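Reading room walk-round, January, done on the Monday before we opened. I do this one with a mug in one hand and a pen in the other, so forgive the wobbly ticks on the paper copy. Comments are mine unless I've put Flurina's name on them (Flurina Oberholzer, who runs the crime fiction evenings and knows the building far better than I do).

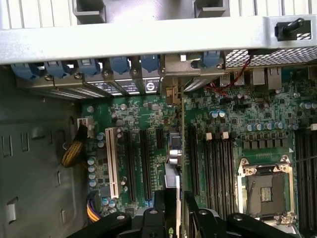
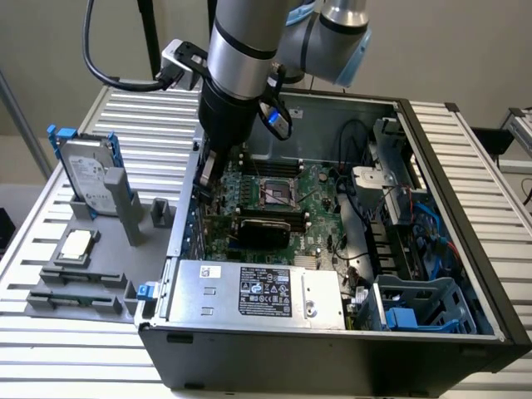
## Before the doors open

- [x] **Front step and mat.** Fine. Mat lies flat now it's been turned round.
- [x] **Fire exit by Biography.** Opens with one push. There was a box of review copies in front of it, which I moved, and then somebody moved it back while I was doing the windows! Moved again, label stuck on the floor.
- [ ] **Fire exit sign over the back stairs.** Flickers. Needs a new tube before the Plindus reading.
- [x] **Extinguishers.** Both in date, both on their hooks.

## Shelves and stock

- [x] **Tall shelves, A to G.** Fixed to the wall, all brackets tight. I gave each one a proper tug.
- [ ] **Tall shelves, H to P.** Third bay along rocks if you lean on it. I've taken the top two rows down for now, so if you're looking for Pirach's early thrillers they're in crates under the window — sorry, Flurina.
- [x] **Kick stools.** Four checked, rubber feet all there. The squeaky one still squeaks, but it grips.
- [ ] **Review copy pile.** Too high again. The list says 151 books waiting for a reviewer and I'd believe it. Please take one home! The new Baldursdóttir is a cracker, short chapters, a properly nasty uncle, and I only want 500 words on it.

## Event space

- [x] **Chairs.** We're allowed 77 seated and that's what is in the stack, so no bringing in extras from the kitchen like last time.
- [x] **Gangway.** Wide enough for a wheelchair with the chairs out in their curved rows. In straight rows it's a squeeze, so let's stick with curved.
- [ ] **Reading lamp on the lectern.** Flex is worn near the plug. I've unplugged it and put it in the office with a note on. Florian Zwahlen is reading from his second novel and likes the room dim, so we do need a replacement.
- [x] **Microphone cable.** Taped down the whole way to the wall.

## Kitchen

- [x] **Urn.** Lid locks, tap doesn't drip.
- [x] **First aid box.** Plasters topped up. Paper cuts, mostly.
- [ ] **Cupboard over the sink.** Door hangs off its top hinge. Flurina's comment: "It has done that since the Goletti launch, and I've got a screwdriver." Over to you then!

## Still to do

1. Tube for the exit sign
2. Bracket for the rocking bay
3. Lamp for the lectern
4. Cupboard hinge (Flurina)

I'll go round again once the bracket's up. Keys are back in the drawer under the till.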